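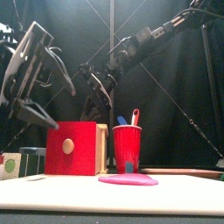
The red box with its round wooden knob, and the red cup that has taken over from my utensil crock.

THE LITTLE RED DRAWER

One box, one cup, and how I finally got my kitchen bench back

By Haf Landeg

I didn't set out to write about a drawer. I set out to write about kitchen benches, and how mine had become a sort of geological record of everything I'd carried into the house since we moved to Stevport, and whether a person with no pantry and a very small amount of patience could do anything about it. But I kept coming back to the drawer. It's red, it has a round pale knob in the middle of its face, and I am embarrassingly fond of it.

Some background. Our kitchen is a galley with a window at one end and the back door at the other, and there are three drawers in the whole thing. Three! One is for cutlery, one is for tea towels, and the third is the one everybody has, with the batteries and the birthday candles and the takeaway menu for a place that closed. When we first looked at the house I remember thinking the lack of drawers was charming. I was standing in somebody else's tidy kitchen at the time, which does funny things to your judgement.

So everything that didn't fit in a drawer lived on the bench. Peelers, pegs, the good scissors, rubber bands off the asparagus, bulldog clips, a tin of something. I'd clear a space the size of a dinner plate to chop an onion and then spend the evening shuffling things back the other way. My sister came to stay in June and asked, quite kindly, where I did my cooking.

I did what I always do, which is go shopping before thinking. The big Skostex out on the ring road had a storage event on (their word) and I walked up and down those aisles with a trolley for most of a morning. There were clear tubs that stacked, and wire racks that hung off other wire racks, and a modular bench system for $189 that looked fantastic in the display and would have covered my window. I got as far as the checkout with it, too. Then the woman in front of me started talking about the one she'd bought last year and how it was now in the garage, full of paint tins, and I quietly steered back to aisle four and put mine on the shelf again.

What I wanted, I worked out over a sausage roll in the car, was one drawer. One more drawer, that could sit on the bench and hold the small rubbish, and that I wouldn't mind looking at while the kettle boiled.

I found it at Gwilliam, the secondhand place behind the post office, on a bottom shelf between a fondue set and a box of jigsaw puzzles. If you don't know Gwilliam, you go in for a lamp and come out with a lamp and a stool and a strong opinion about enamelware. The box had a red front and a strip of plain, unpainted timber running up the side, and I picked it up mainly to see whether the knob was original. I still don't know if it is. It's a light wooden one, round, right about where your hand wants it. The red has a faint speckle to it and no shine at all, and I think that's what won me over, because a glossy red box on a kitchen bench would be a bit fire station.

I paid nine dollars. The man on the till said it had come in with a lot from a deceased estate and he'd assumed it was for sewing things. Could be. There was a single bobbin in mine when I got it home, and I've kept it in there out of respect.

NOW, WHAT GOES IN IT

This is where I've learned a few things, mostly by getting them wrong.

A small drawer fills up in a day if you let it. My first go was to sweep everything off the bench and into it, and it jammed on a corkscrew before I'd even finished feeling pleased with myself. I had to tip the whole box on its back and jiggle. So out came the corkscrew, the tin opener and anything else with a lump in it, and in stayed the flat and the bendy: rubber bands, bag clips, string, the stub of a pencil, a card of spare buttons, matches. It's a drawer of things that are no use to anyone until the second you need one.

I do empty it. I'd like to say I do it every month, but it's more when I can't find the string. I tip it out on the table, put back what I'd miss, and the rest goes in the third drawer, with the candles, where I suppose it will be found by archaeologists.

I've seen people line theirs with felt or leftover wallpaper, and it looks lovely. I cut a bit of baking paper to size. It's fine, and when it gets grubby I cut another bit.

THE CUP

The red cup came later, and it wasn't meant to be a storage solution at all. It's a plastic tumbler, tall and tapered, with a thick rolled rim, the kind of thing that gets bought for a picnic and outlives the picnic rug. I'd been keeping my utensils in a big stoneware crock that was a wedding present, and the crock was the problem. It was so roomy that I'd just kept adding to it. I counted one wet afternoon and found 50 implements, including four of those flat wooden paddles and a honey dipper, and I don't even like honey.

The crock went up on top of the fridge and I swapped in the cup as a stopgap while I decided what to keep. A cup can't hold much. You put in the handles you reach for and pretty soon it's full, or it starts to lean, and that's your answer. At the moment it's down to a blue handle and a red-and-white one with a hole in the end. The hole means it could go on a hook, if I ever put up a hook. (I have bought the hook. It's in the red drawer.)

There's a bit of blue tape stuck near the bottom of the cup. I went through a phase of marking everything with tape, thinking I'd write on it afterwards, and then I couldn't find the pen. Half the kitchen still has little blue patches on it. I've grown used to them and my husband has stopped asking.

Things I'd tell you about cups, from experience: put the heavy end down or the whole lot goes over when you grab one. Wash the cup itself now and then, as the bottom collects crumbs in a way that will surprise you. And if you've got a plastic one like mine, keep it well away from the hotplates. I lost a perfectly nice green one that way.

A WORD ABOUT PINK

People tell me pink and red don't go. I had a lady at the Plallano market say it to my face while I was paying for a bright pink cloth, and I've thought of several replies in the time since. Red things next to a pink thing cheer me up enormously, particularly on a white surface, where there's nothing else competing. I use a bit of pink cloth for wiping, for drying, for getting stubborn lids off jars. It never gets folded. I've tried to be a folder and I'm just not one; it gets dropped flat wherever I finished with it, and since it's the brightest thing in the kitchen I can always find it again.

If you're nervous about colour, my suggestion is to start with something you could throw in the wash or give away. Don't paint the cupboards first. I have a friend who painted the cupboards first, and she's on her third lot of paint now and has gone back to cream.

HOW IT'S HOLDING UP

The bench isn't bare, and I wouldn't want it to be. I don't trust a kitchen where you can't see anything that gets used. But I have some 90 centimetres of clear space between the sink and the stove now, which is enough to roll out pastry, and I've made more pies this winter than in the whole time we've lived here. They've not all been good pies. The leek one was excellent.

The modular system is still at Skostex, by the way. I went in for light bulbs last week and there it was, marked down, and I stood in front of it for longer than I'd like to admit. Then I drove round to Gwilliam, in case there was another drawer. There wasn't, but they've got a very good set of enamel mugs in, white with a dark rim, and if you're quick you might beat me to them.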